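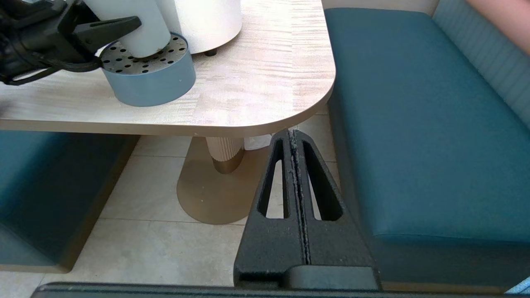

Figure 1. Table between the benches, drip tray side.

Drinking Water Habits in a Shared Study Space: Project Report

1. Background

Our module asked each group to pick an everyday habit and find out what changes it. We chose water drinking among students who revise for long stretches in the Figueiredo building. The ground floor there has a study area with booths, a small kitchen corner and the only drinks machine on that side of the campus. Most of us use it during exam season, and several in the group had noticed that they went home with a headache after a full day of reading.

We wanted to know whether people drink less than they think they do, and whether where the water is placed makes any difference. We did not try to measure health effects. That would have needed ethical approval at a higher level and more time than one term allows.

2. Method

We used a short paper questionnaire and a simple diary. The questionnaire had nine questions and was left in the study area for two weeks. We collected 222 completed forms, of which 105 came from people who also agreed to keep the diary for three days. The diary asked them to write down each drink, the time, and where they were when they had it.

Diary entries were typed into a spreadsheet by two of us, with the other two checking every tenth sheet. In total there were 1469 separate drink entries. We left out anything we could not read and anything with no time next to it. Tea and coffee were recorded separately from water, as were fizzy drinks.

For the second week the building manager let us move the water from the kitchen corner to the booths. Nothing else was changed and we put up no posters. We had planned to add a poster in a third week but the study area was booked for resits in July, so that part was dropped. 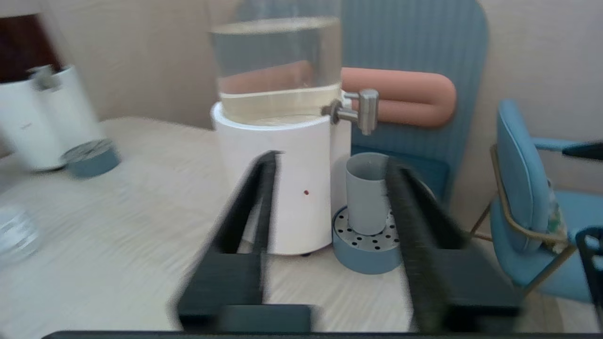
The diaries from the first week and the second week were then compared. Because different people kept diaries in each week, we can only compare averages for the groups and not changes in one person. Our supervisor pointed this out early on and we agreed it was the main weakness of the design.

3. Results

In the questionnaire, most people said they drank water "often" or "very often" while studying. The diaries did not match this. Long gaps were common, especially in the late morning, and many people wrote down nothing between arriving and having lunch. Coffee was the most common first drink of the day in both weeks.

In the second week, entries for water went up and entries for fizzy drinks went down slightly. Coffee stayed the same. The rise was clearest in the afternoon. People sitting in the booths recorded more water than people at the long desks, though the booth users may simply have been there longer. We did not ask for arrival and leaving times, which was a mistake.

The comments box at the end of the form was more useful than we expected. The same points came up again and again:

People did not want to leave their laptop and bag to walk to the kitchen.
They had forgotten their bottle and did not like using the shared mugs.
They were trying to avoid going to the toilet in the middle of a timed practice paper.
They did not know that the kitchen tap was drinking water.

The last point is easy to fix with a label, and we have passed it on to the building manager.

4. Discussion

Distance seems to matter, but our results can't show how much. A walk to the kitchen corner takes less than a minute, yet people described it as a real interruption. Losing a seat was part of the worry, and so was losing the thread of what they were reading. Being able to see the water may also help. With a clear tank on the table, as in the picture of the booth below the white lid, the level is visible from the bench, and a person can tell whether there is any left without getting up. We would like to test this separately by using a covered container in the same spot.
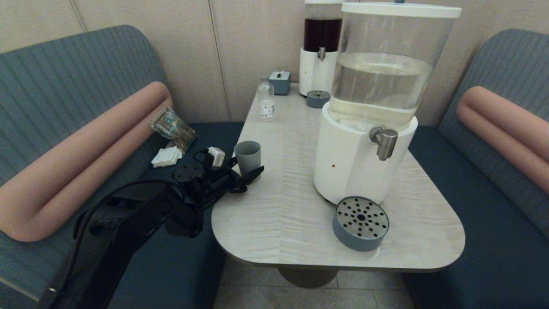 Cost came up in our group discussions more than in the forms. A bottle from the drinks machine is cheap once but adds up over a term, and students on a tight budget said they would go without before paying for water. Free water close to the seats takes that choice away. A tank on a booth table does use up working space, and with a drip tray in front of the base there is even less room for books on that side. Two diary keepers complained about this. A shelf at the end of the row might suit everyone better.

5. What we would do differently

Use the same people in both weeks.
Record arrival and leaving times.
Ask about bottle size, as "one drink" meant very different amounts.
Run the study outside exam season as well, when people are less tired and come and go more.

The blank forms and the spreadsheet layout are in the appendix.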